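4. Collecting the demonstrations

Most papers on imitation learning give the gathering of examples a paragraph, and then spend several pages on the network that was trained on them. We have done the same in our own earlier work. In this section we take the opposite course, because after a long spell of recording in Bunach we are no longer sure that the examples deserve the trust usually placed in them.

4.1 Set-up

All the recording was done in simulation. The room is plain: a table with an arm mounted on it, a wooden floor, a door, a clock on the wall. The objects to be handled are small black pieces marked with white numerals. We chose Bunach over two other simulators mainly because Dokholm, the logging tool we already had, could write to it without changes. That is a poor scientific reason and we state it so that readers can weigh it.

An operator drives the arm through a hand controller and sees the views from the room and wrist cameras on one screen. Each attempt begins from a stored starting layout and ends when the operator presses a key, either to keep the attempt or to throw it away. Dokholm saves the camera views, the joint positions and the state of the gripper at every time step. It does not save what the operator was looking at, which we came to regret.

The wrist camera was meant to be the important one. Earlier work with the Oro policy had suggested that a close view of the fingers was enough to place a grasp, and that the room view mostly helped with the long movements beforehand. We set out believing this.

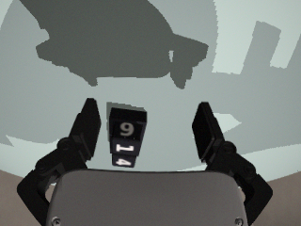 After some weeks we believed it less. Operators told us they lined up the fingers in the wrist view and then went back to the room view to judge height. If a person needs both to do the job, a policy given only one is being asked to copy decisions made with information it cannot have. The usual answer is that the network will find some other cue. Perhaps it will. A shadow on the table can stand in for height in a simulator where the lamp never moves, and we suspect that a good deal of reported success rests on cues of this sort.

4.2 What was kept

The operators made 1009 attempts, of which 610 were kept. The share thrown away is larger than we have usually seen reported, and we do not think this means that our operators were clumsy. We think it means that we counted. Many data sets are described only by the number of examples in the final release, and the reader has no way of knowing what was filtered out or on whose judgement.

Our own filtering was less tidy than we would like. The rule on paper was that an attempt should be kept if the piece ended inside the target area and had not been dropped on the way. Deisy Bedoya, who trained the operators, wrote the rule and also went through the discarded attempts in June. She found a number that met it perfectly well. When asked, the operators said these had been "ugly": the arm had wavered, or the fingers had closed twice. One operator had thrown away nearly every attempt that contained a pause.

This matters more than it may seem. A wavering approach followed by a recovery is exactly what a policy needs to see if it is ever to recover from its own mistakes. By rewarding neatness we had, without saying so to anybody, built a collection in which trouble hardly ever occurs. We then planned to test the policy in conditions where trouble occurs all the time. We put the unfairly discarded attempts into a separate set, and Section 5 reports results with and without them. 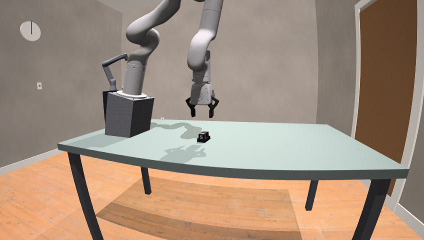
The reverse error was also present. Some kept attempts should have been rejected under the written rule, usually because the piece had slid across the table after being let go and had come to rest in the target area by luck. Bunach's contact model makes light objects slide further than they should, and an operator who has learnt this can make use of it. We would call that skill if the simulator were right about friction. It is wrong, and so we are left with examples that teach a trick belonging to Bunach alone.

We considered removing these by an automatic check on sliding distance. The check worked badly. It caught honest placements where the operator had nudged the piece into line, and it missed slow slides altogether. In the end Dayana Usuga watched the doubtful ones and marked them by hand, which brings one person's taste back into a process we had hoped to free from it.

4.3 Spread of the starting layouts

Pieces were placed from 21 stored layouts, each with a small random shift. We had first described this in a project report as "wide coverage of the workspace", and we withdraw the phrase. When the recorded paths of the gripper are drawn over a plan of the table, they bunch up heavily. Operators like to work in the area they can see best in the room view, and the layouts had been drawn up by one of them.

A random shift of a few centimetres does not cure this. It produces a cloud of nearly equal examples around each layout and leaves the ground between the clouds empty. The number of examples goes up and the policy learns little more. We found it easy to be impressed by the total until we looked at the plan.

The overhead camera was added late, after this had come to light, and only to let us check coverage. It was never shown to the operators and is not an input to the policy. Its shadows are strong, and our first attempt to track the gripper automatically from this view followed the shadow for long stretches without raising any alarm. The paths used in this section come from the logged joint positions.

Figure 3. Overhead view used for checking coverage. The arm reaches in from the lower right, over the pale green surface, with its shadow falling across the same area. 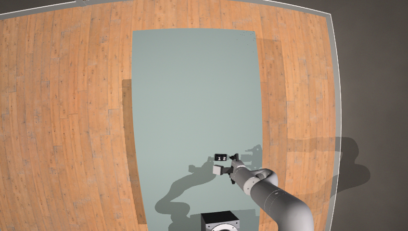 4.4 Differences between operators

Seven operators took part, with very unequal shares of the work. The policy is trained as though a single expert had produced everything, an assumption we share with nearly all the papers we cite and which we can find no good defence for.

The operators did not agree on how to come at a piece. Some brought the open gripper over it and lowered it straight down. Others moved in on a slant and closed the fingers while still travelling. Both ways work when a person does them from start to finish. An average of the two is a slow diagonal drift that arrives beside the piece, and early versions of Oro trained on the full collection did just that. Giving the model a way to represent several modes of action, as later versions do, reduced the fault but did not remove it.

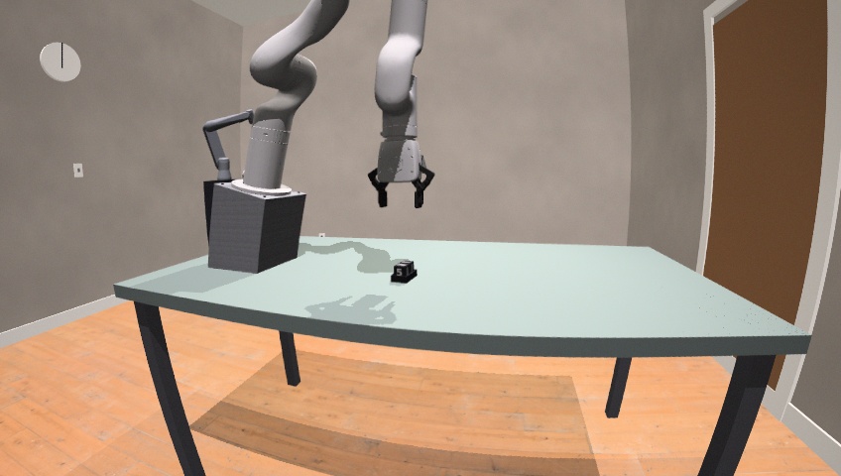 A more awkward question is whether to tell operators how to work. Strict instructions give a cleaner collection and, in our hands, better scores on layouts the policy has already met. They also throw away the variety that was the stated reason for using several people. We tried a loose instruction ("come down from above if you can") in the second half of the recording. It changed what the operators did for a day or two, after which most of them went back to their old habits.

We also looked at practice effects. Operators became faster over time, and their later attempts contain fewer corrections. One reading is that the later data are better. Another is that the operators had memorised the layouts and were no longer reacting to what they saw. We cannot separate the two with the records we have. A log of gaze would have helped, and so would a handful of unseen layouts slipped in without warning, which would have cost us almost nothing.

4.5 How far these data can be trusted

We release the collection in two parts, kept and discarded, with the operator's choice and our later marks side by side. The version described in this paper was frozen on July 19, 2023. Attempts marked for sliding are still in it, and we advise against training on them if the policy is to leave the simulator.

Our view is that the collection is good enough for comparing one training method with another under equal conditions, provided that the differences are large. Small differences should be doubted, ours included. It is not good enough to support any claim about a real table. The light does not change, the camera does not shift when someone knocks its stand, and every piece is exactly as heavy as its file says. Urrego, the follow-up project on a physical arm, will reuse the layouts with new starting positions drawn by computer, and will record where operators are looking. Until those data exist, the scores in the next section should be read as statements about Bunach.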